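Folding and Storage of Household Clothing: Notes from the Cisdale House

By Joonas Väisänen
01/08/2020

Readers of these pages will recall that the household undertook last November to bring its clothing storage into proper order. The present entry sets out the procedure now in use for trousers, which had been the least satisfactory category, and records several decisions about drawers and shelving. It is intended chiefly for the members of the family who share the upstairs wardrobe, and for those relatives who have written to ask how the matter was settled.

All folding is now carried out on the wooden table against the wall. The khaki cotton pair was among the garments handled there.
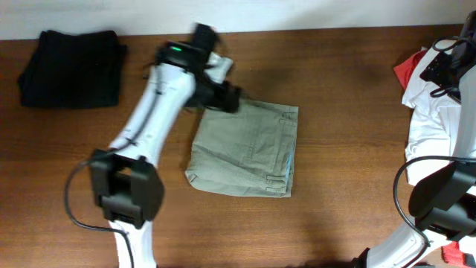
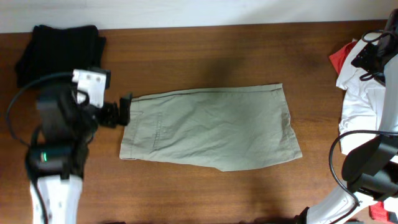

Side seam and tab, khaki trousers: 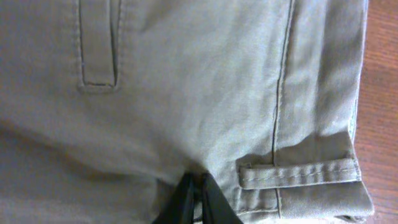
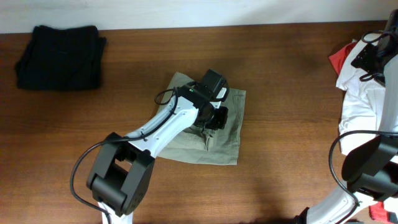

The principal difficulty with trousers has always been the crease. For many years the household hung every pair from the waistband on clip hangers, a practice inherited from my mother's side. The clips left marks, the hangers took up the full width of the wardrobe rail, and pairs worn only in summer gathered dust along the hems. After some discussion it was agreed that cotton trousers would be folded and laid in drawers, and that wool trousers alone would remain on the rail.

The approved method is as follows. The pockets are emptied and pushed flat with the hand. The zipper is closed and the button fastened. One leg is laid over the other, with the side seams brought together, and the seat, which tends to project in a point, is tucked back so that the long edge runs straight. The garment is then smoothed from the waistband toward the hems. Smoothing in the opposite direction was tried for a period and drove the surplus cloth up into the pockets. The hems are brought to the waistband, and the resulting piece is folded once more for the deep drawers or twice more for the shallow ones.

Trousers with tabs, straps or flaps at the side require a little additional care. A tab that is folded under will press its outline into the cloth over the course of a season, and on lighter cotton the mark does not always come out with washing. Members of the household are asked to check that tabs lie flat before the first fold is made.

Dark garments are folded separately and placed in their own pile. This rule was adopted following an unfortunate incident with lint from a Jirell bath towel, the particulars of which are known to all concerned. White garments are likewise to be kept apart from red ones while any doubt remains about the dye. It is recognized that this rule has not been observed consistently, and I include myself in that remark.

With regard to furniture, the upstairs chest has been retained. A replacement from Floltotico was considered and measured for, but the drawers were 16 inches deep, and a pair of adult trousers folded by the method above would have left a strip of unused space too narrow for anything except socks. The existing chest has drawers of 19 inches, which accommodate two rows of shirts or one row of trousers with belts laid in front. The third drawer continues to stick in damp weather. Candle wax was applied to the runners in the fall and produced some improvement.

The count of garments was completed before the holidays. There were 86 items in the chest and wardrobe combined, excluding underwear and outdoor coats. Of these, 30 have been set aside for donation and are stored in two cardboard cartons on the landing. Any person wishing to recover an item from the cartons should do so before the end of the month. The gray cardigan has already been recovered twice, by different people, and its ownership remains to be determined.

Mrs. Haddad, our neighbor, has kindly lent the household a set of drawer dividers that she no longer requires. They are made of thin pine and stand slightly taller than the front of the top drawer, so that they catch on closing. I intend to plane them down by a small amount, with her permission. Until that has been done, the top drawer is to be closed slowly and with one hand resting on the dividers.

Ironing has been left outside the present arrangement. Cotton trousers that have been smoothed well on the table and stored without weight on top of them have, so far, been judged acceptable for ordinary wear. Trousers intended for formal occasions will continue to be pressed on the morning they are needed, by the person who intends to wear them.

The next entry will address bed linen, and in particular the fitted sheets, on which two members of the household hold firmly opposed views. Written suggestions may be left on the hall table.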